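Three months with the Undorum sorting kit

The Undorum kit from Skovley reached us in September, in two boxes and with a manual of 93 pages. We took the monthly plan at £330, which covers the gripper, the control software and phone support. The arm has to be your own.

Fitting the gripper was easy. The software was slower going – the first update failed and I had to start again from scratch.

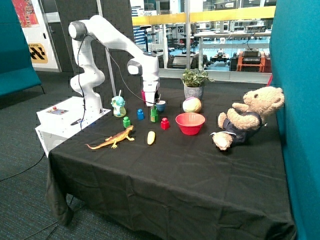
Photo: Flivanitz workshop

Toys are a fair test for it. Blocks give the gripper flat sides to close on, while a teddy bear or a soft ball squashes and shifts. Over 200 tries with blocks it dropped very few. Soft things went worse, and small cups needed the slow setting.

Support answered twice within the hour and once not at all. Buying the kit outright costs £735, so anyone keeping it past the second month should do that. I wish I had. The spare finger pads are extra.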